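Table (furniture)

A table is a flat top held up off the floor so that people can put things on it at a comfortable height. I know that sounds too simple for an article, but I've been writing entries for this household encyclopedia since February and the table is the one I kept putting off, because where do you even stop? Desks, counters, benches and workbenches all have their own pages here, so I'm sticking to the ordinary movable kind, and mostly to the plain white rectangular one that so many of us own in some form.

Name

English got the word from Latin tabula, a board or plank, partly by way of Old French. The older English word was "board," and it's still hiding in plain sight – room and board, boardroom, sideboard. For a long time a table in an ordinary hall really was just a board, laid across trestles for the meal and taken away afterward. I love that! Next time you fold up a card table after a game, you're doing something very old.

Parts

The top is the part everyone notices. Under it there is often a frame, called the apron or skirt, which is a set of rails running around the underside a little way in from the edge. The apron stops the top from sagging and gives the legs something to fasten to. It also takes away knee room, which is why people with long legs (hello) get so cranky about deep aprons.

Legs come next. Four is the usual number on a rectangle, one at each corner, though a pedestal in the middle or a trestle at each end does the job too. Thin metal legs became common on everyday tables in the last century, and they make a small room feel less crowded than chunky wooden ones do. The price you pay is that all the weight sits on very small feet. On glossy tile that means sliding, and on soft flooring it means dents.

Feet or glides are the little pads at the bottom. Many have a screw thread so you can turn them in or out to level the table. Check for this before you start folding up cardboard! I wedged a table for months before I noticed mine turned.

Stretchers are bars that join the legs lower down. Older tables have them more often than new ones, and they make a table stiffer at the cost of somewhere to put your feet.

Sizes

Dining tables and desks are mostly made between 28 and 30 inches high, which suits a standard chair. Counter-height tables are closer to 36 inches and want a stool. Coffee tables are lower than either and vary all over the place.

For length, the rule I grew up with is two feet of edge per person, more if the chairs have arms. A table 60 inches long will seat two people on each side very nicely, and one more at each end if you don't mind being friendly with your elbows. Widths are less fussy, but anything under 30 inches gets tight once there are plates on both sides and a serving dish in the middle.

I should mention metric sizes too, since a lot of flat-pack furniture is labeled that way. My own table is a Kvam, which came out of a box marked 900 millimeters for the width, and I spent a silly amount of time in the hallway with an inch-only tape measure. It's a bit over 35 inches, for anyone in the same spot.

Materials and color

Solid wood is still what most people picture. It can be sanded and refinished, it moves a little with the seasons, and it'll outlive you if it's looked after. Veneer is a thin slice of real wood glued over something cheaper. Laminate is a hard printed or plain sheet glued over a core, and it shrugs off most spills but can't be sanded. Glass and stone tops exist and are heavy, and I don't have much to say for them apart from that.

White tops deserve their own paragraph. They bounce light around, they go with everything, and small parts show up on them wonderfully, so they're handy for repairs and crafts as well as eating. They're also hardly ever truly white. Set something pure white on one and you'll see the top is a bit gray, or a bit cream, and it changes over the day. Coffee rings show. Ink shows. Newspaper ink really shows, ask me how I know.

Teguh Liew, who edits the kitchen pages here, disagrees with me about white tops and thinks a mid-brown is better for a family. He has two kids and I have none, so I'll give him that one.

Uses

Tables are sold by purpose, but hardly anyone uses them that way. The dining table is where the mail lands, where homework gets done, and where you take the toaster apart. In a small home one table usually does the lot. That's nearly the whole reason I prefer a plain rectangle to anything round or oval – you can shove it against a wall, split it into a work end and a cup end, and still eat off it at night.

About the work end. If you're doing anything with screws, bolts or fittings, keep them away from the edge. Small metal parts roll, and one brush of a sleeve sends them down onto the floor, where they'll travel an amazing distance on tile. A shallow tray is the best fix, and a saucer works almost as well. I use the lid of an old Onau cookie tin and it's been great. Keep drinks at the opposite end from the parts, and a little way in from the edge as well, especially if there are cables anywhere near that could catch on a handle.

The space underneath counts too. Bags and anything with wheels tend to migrate there, and so do extension cords. It's fine for storage so long as nobody needs to sit on that side.

Care

For laminate and painted tops, a damp cloth with a drop of dish soap, then a dry cloth. Skip scouring powder, which dulls the finish for good. For scuffs, a paste of baking soda and water rubbed gently on a hidden spot first, then on the mark. The Fluvis surface spray some readers have written in about is fine on my table, though I can't speak for oiled wood.

Oiled and waxed wood wants less water and a fresh coat now and then. Dry up spills fast and use a mat under anything hot.

Once or twice a year, turn the table over (get help) and tighten everything. Leg bolts loosen with use, and a wobble that's ignored will slowly chew out the holes. If a bolt just spins, the insert it goes into has probably pulled loose, and that's a glue job or a new insert. Wipe the feet while you're down there! Grit stuck to a glide will scratch a tile floor every time the table is nudged.

Folding and camping tables

These are the closest thing we have to the old board and trestles. The top folds in half or rolls up, and the legs lock with a brace or a ring. Make sure the lock has clicked before you load it. Mine is a Skitent with a roll-up slatted top, good for a stove and a pot and not much good for writing on, because the pen goes straight through the paper at every gap.

See also: Bench; Chair; Desk; Tablecloth; Trestle; Workbench

Page last revised 29 November 2019.

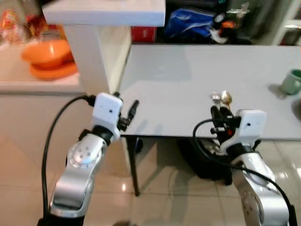
Notes from the revision: I've moved the section on tablecloths to its own page, where it had room to grow, and taken out the long bit on drop-leaf hinges until I can write it properly. If you have a gateleg table and know what the pivoting part is called where you live, please send it in, as I've collected a few different names already and would like to list them all. The metric conversions were checked again too, and the height for coffee tables is still missing because no two sources I own agree on it.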